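## 4.3 What the demonstrations do and do not show

It is common to report the number of demonstrations and leave it at that. We think this number says less than readers assume. Our own set holds 600 demonstrations of the drawer task, recorded by remote control on the Prallincombe bench, and we would not claim that a policy trained on it has learned "600 demonstrations' worth" of anything. Many of them are close copies of one another. An operator who finds a comfortable way to pull a drawer will keep pulling it that way.

We split the recordings by operator to see how far this went. Rutilio Ledesma recorded 259 of them, and the rest came from four other people, making 5 operators in all. A simple classifier, given only the path of the gripper over the first part of each episode, named the right operator in 80 percent of held-out cases. A policy that copies these paths is copying people's habits along with the task. Earlier work with the Skernix controller treated operator style as noise that would wash out with more data. We see no sign of that in ours.

Teaching by hand does not fix the problem. In the hand-guided sessions, Araceli Tovar moved the arm directly, and the paths were shorter and smoother. They also included contact forces that came from her grip on the arm and that the robot could not feel the source of. Barrera's method subtracts an estimate of this force, but the estimate depends on a model of the arm that was fitted under no load. We tried it and kept the uncorrected data.

There is a further question of what counts as success. The Kinden protocol scores an episode as complete when the drawer is open past a set distance. It does not ask where the arm was holding the drawer front, or whether the second arm did anything useful. Figure 3 shows the drawer open and the right gripper holding its front near one end. By the protocol's measure, a grasp there is worth the same as a grasp at the center.

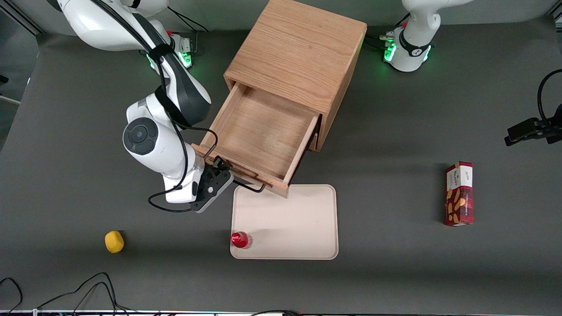

**Figure 3.** Drawer task, two-arm setup. The right arm, at left, holds the front of the open drawer; a tray lies in front of the cabinet.

We therefore added a second score, which penalizes an off-center grasp and any change of grip after first contact. Rankings between policies changed under it, and the policy that looked strongest in Section 4.2 lost its lead. We do not offer the second score as the correct one — it has its own blind spots, and it is harsh on operators who correct a poor grasp early. It does show that a single success rate can hide a choice made by whoever wrote the scoring rule.

We have not tested whether either score predicts performance on a different cabinet.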